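Zostdale Home Workshop Forum > Floors and Walls > Staggered plank paneling, joint spacing and movement gaps

fikari_dan
Posted 31/07/2021
Planning horizontal plank paneling on three walls of a small room, wood-grain face, floating on battens. The Mirani install sheet gives a minimum end-joint offset but says nothing on inside corners. Two questions. Is a random stagger acceptable over battens at 16 inch centers, or does every end joint have to land on one? And do I scribe the corners or cover them?

Guilan Jin
Every end joint lands on a batten unless the plank is end-matched. Random stagger is fine if you cut to suit. On corners, cover them. Scribing two prefinished faces together looks good until the first heating season. Dark boards, staggered rows, aluminum in the corners:

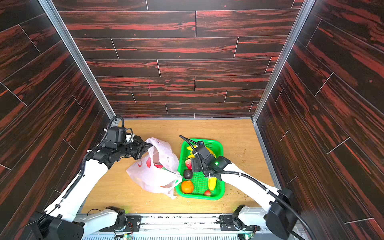

Margit Orbán
I disagree about covering by default. A scribed corner with a back bevel of 2 degrees holds up if the boards have acclimated in the room. Metal trim is a shortcut and it collects dust along both edges.

Guilan Jin
Acclimation fixes the starting moisture content. It does nothing about the swing afterward. I logged 34 percent RH in March and well over 60 in summer in the same room. Horizontal boards move mostly in height, so the side walls and back wall creep past each other if the battens aren't fixed the same way. A bevel doesn't absorb that.

tk_lowell
Depends on the core. MDF moves less across the face than solid stock, and it moves about the same in both directions. OP hasn't said which.

fikari_dan
MDF core, Prulalitz 371 series. Budget is around 3,000 for everything including trim, so I'd like to cut this once.

Guilan Jin
Then leave a quarter inch at floor, ceiling and corners and run the metal full height. Fix the trim to the corner batten only, never through the planks. Light seams on a dark board will show any row that drifts, so snap a level line on all three walls before the first course and work up from there.

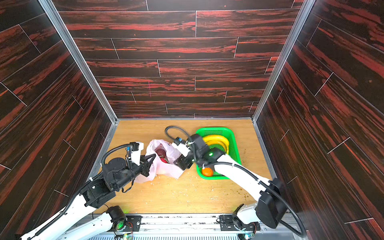 Check the line again every fourth course. Errors at the corner are hard to pull back once you're past halfway, and the trim only hides the ends.

Margit Orbán
Agreed on the level line. I'd still scribe. For MDF an eighth at the corner is plenty.

tk_lowell
An eighth is under what the sheet asks for at the perimeter. Read the warranty section first.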